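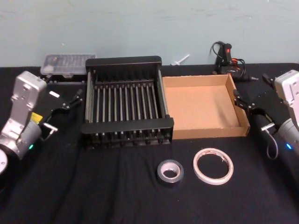

Siriporn Hemmin thinks the dropped faxes are a clocking fault and that we should leave the error correction settings alone until we have ruled it out. She wrote as much in the margin of the last entry. I had it down as a codec problem, but I've taken her point and spent today on clocking.

11/12/2022

Set-up as before: Sterkus gateway with its E1 port to the old Khamphan switchboard, IP side to the Flonov call server over the bench switch. Analogue fax on an extension of the switchboard, second fax on a line adapter at the far end. Same test page each time, the dense one with the grey blocks.

First thing I checked was where each box takes its clock. The switchboard is set to free-run. The gateway was set to free-run as well, so neither was following the other. I don't know when that got changed. In the May notes the gateway is down as taking clock from the line, and Sakda's saved configuration from then agrees. My guess is the firmware update put it back to the default, but I haven't tried to prove it.

Left it wrong on purpose and ran a batch to get a baseline. 112 pages sent one to a call, 306 slips on the gateway counter by the end. Voice calls over the same trunk sounded fine apart from a faint tick now and then, and I would have put that down to the handset. The fax machines minded a lot more. Some pages came through with a band missing, others trained down to a lower speed and took ages, and a few calls dropped before the end of the page.

Changed the gateway to take clock from the line, restarted it and cleared the counters. The E1 took up to 22 seconds to come back into frame after each restart, longer than I expected, but it did come back every time without help. Haven't finished the second batch. Slip counter was still at nought when I stopped for lunch -- too early to call it fixed.

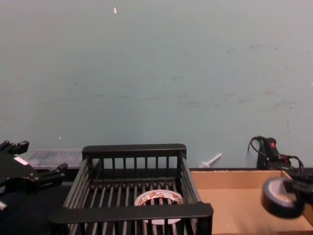

The clock order needs to be written down somewhere other than in my head. At the moment it goes switchboard, gateway, then the line adapter, which runs on its own crystal and can't be locked to anything. Siriporn suggested a chart, so I'll draw one with the direction of the clock shown by arrows, one line per link. It can go up on the pale grey-green wall behind the work surface; the paint has scuffs and streaks across the middle anyway, so a bit of tape won't do it any harm. Please pencil in changes on the chart itself when you make them, with initials.

Also tried the Ukia line tester in monitor mode on the E1. It agrees with the gateway on framing but shows its own slip count, and the two don't match. Might be that it counts from when the cable goes in and takes no notice of the clear command. Read the manual before trusting either.

Still to do:

Finish the second batch with the same page and the same two machines.

Put error correction back on, as a separate run. Don't change anything else with it.

Ask Sakda Paisan if he has a copy of the gateway settings from just before the update.

Port 3 on the bench switch is dropping link when the cable is moved. Swap the cable first, then try another port.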